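Household Routines and the Shared Kitchen
Handout for session 5
Instructor: Panya Kamolrat

Welcome back, everyone! Last time we ended in the middle of a very lively talk about who buys the coffee, and I promised we would pick it up again, so please have your notes from the Potness reading close by. If you missed it, the short version is that a shared kitchen runs on habits long before it runs on rules, and most people who live together could not tell you when a habit began.

Let's start with the word "routine." In this course we use it for any small action that a household repeats without talking it over first - putting the kettle on, wiping the counter, moving somebody else's cup out of the way. Wojciech Makowska calls these "quiet agreements" in the essay I handed out in August, and I still like the phrase very much, though I think he is a little too hopeful about how much agreeing goes on. Quite often one person has simply given up.

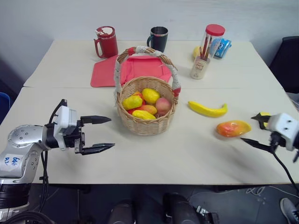
Makowska's second point is about borrowing. When people share a table, they also share the things that end up on it, and each household draws the line between "mine" and "ours" in its own place. In the Verbruggen interviews, one family treated all food as common property but would never touch another person's mug. Their neighbors did just the opposite! Neither family thought there was anything to explain, and both were rather surprised to be asked.

Please keep in mind that we are not trying to decide which household does it better. I know that is hard, and I have caught myself taking sides more than once (my own sister still hides the good jam, and I have feelings about it).

For next time, read the Oneo chapter up to the part on guests, and write 2 paragraphs on a routine from a kitchen you know well. Tell me who does it, who notices when it is skipped, and what they say. Change the names if you would like to - your relatives may thank you. Bring a printed copy, as we will be trading them in pairs.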